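Home > Forums > Sorting, Storing and Letting Go > Small Stuff

Topic: Hard cases with nothing in them. Keep or toss?
19 replies, 472 views

pennywhistle_jo
17 September 2024
Hi all, me again with another drawer question! We moved in February and I am still working through the boxes marked "misc" (there were 6 of them, don't judge me). What I keep finding is cases. Glasses cases, the case from a travel razor, a zippered one that I think came with headphones my son lost years ago. They're all in lovely shape and they're all empty, and every time I hold one over the trash I think, well, that would be perfect for something. Then it goes back in the drawer. Do you all keep yours? And if you do, how on earth do you tell them apart, when every last one of them is black?

MarlaInTheMudroom
Oh Jo, I could have written this. My rule is that an empty case gets one week on the kitchen counter. If I find a job for it in that week it stays, and if I don't it goes in the donation bag by the back door. I've kept two that way, one for sewing needles and one for the little hex keys that used to roll around under everything. The rest went to the thrift store and I have not missed a single one.

Old Tobias
I'm going to disagree with Marla, kindly. A week is no time at all. I had a hard case sitting around for years and then my wife needed something stiff to carry her hearing aid batteries and the cleaning brush on a trip, and there it was, just the right length. They don't eat anything. Put them all in a shoebox and let them be.

MarlaInTheMudroom
Tobias, I say this with love, but I remember your post about the garage. It's never one shoebox!

Old Tobias
It is currently two shoeboxes.

kettle.on
I'm somewhere between you. I keep the flat ones and let the fat round-topped ones go, because the flat ones stack and the others slide all over the drawer and jam it shut. For telling them apart, I use those Linditz paper labels on the short end, so you can read them when the cases are standing up like books. My sister swears by the Pradholm label maker but I find the tape curls up at the corners after a summer in a warm room, and then you've got fuzz stuck to it forever.

pennywhistle_jo
Standing them up like books! I never once thought of that. Mine have been lying in a heap. What about labeling the top, though? I'd like to see what's what when one is lying on the table and I'm hunting for my spare readers.
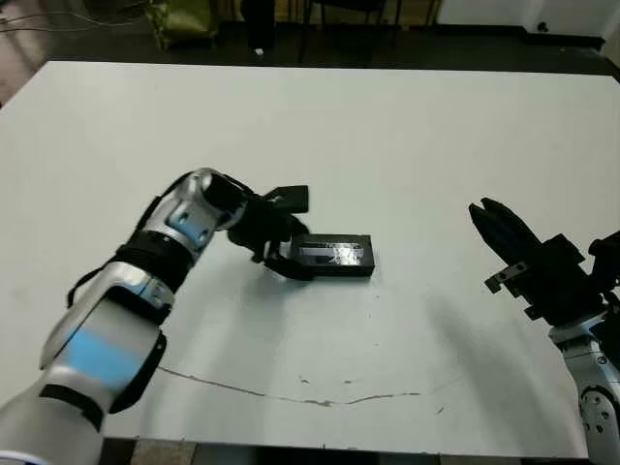

Jabari Lukumay

Hello Jo, I'm a top-of-the-case person myself, so let me put in a word for it. A flat black box lying on a white table is easy enough to find, but you can't tell from across the room what it holds, and a strip along the top face fixes that. The one thing I'd warn you about is shine. Anything glossy and silvery-white up there catches the light, and depending on where your lamp is you may end up reading the lamp. I went over to matte tape, the Langat kind that comes on the fat roll, and wrote on it with a laundry marker. Big letters, one word. READERS. CABLES. My aunt does hers in full sentences and you need your glasses on to find out where your glasses are.

As for keeping them, I side with Tobias, but I do ask that each one close properly. A case with a weak hinge or a tired zipper goes, however handsome it is.

kettle.on
Matte tape is a good tip. Does it come off clean, Jabari? I've had labels take the finish right along with them on the soft-coated cases.

Jabari Lukumay
Off smooth hard plastic, yes, very nicely. On the rubbery kind I'd tie a tag to the zipper and leave the surface alone.

pennywhistle_jo
You're all wonderful. I'm doing Marla's week on the counter, but I'm giving it two weeks for Tobias's sake. The razor case already has my watercolor brushes in it and they fit like a dream!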